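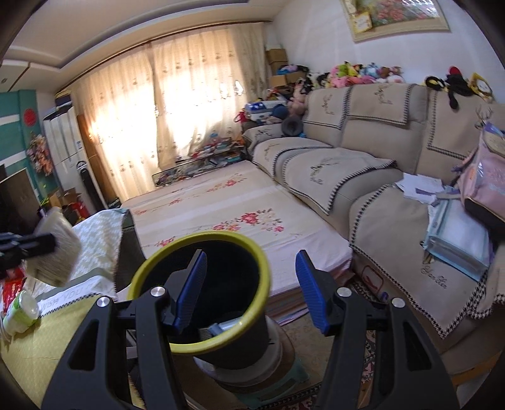 I've been arguing with people at Trutska for months about what makes a good demonstration, and I keep landing in the same place: leave the house alone. Don't tidy the sofa. Don't take the stuffed toys down, don't square up the papers, don't swap the flowery sheet for a plain one. If a robot is ever going to be useful in somebody's living room, it had better learn in one.

The other camp likes a clean table and a blank wall, and I get it (I ran things that way for 2 years!). The numbers climb fast and everybody's happy. We had 3,155 demonstrations from our lab bench and I was so proud of them. Then we tried the policy in a real home and it reached for the pattern on the tablecloth.

So now I'd take 47 homes with a few dozen clips each over one gorgeous bench, any day. A hand-held gripper makes that pretty easy - you carry it in, pick up a cup or whatever's there, put it down, go again. Two blue pads, a container between them, and a whole family's stuff behind it.

Labeling is slower, sure. The light changes by three in the afternoon and half the clips look like a different room. Good! I want those in the set too. What I'd throw out is the careless grasps, and we're still way too soft on those. My own worst batch from August is in there right now, and I should go pull it.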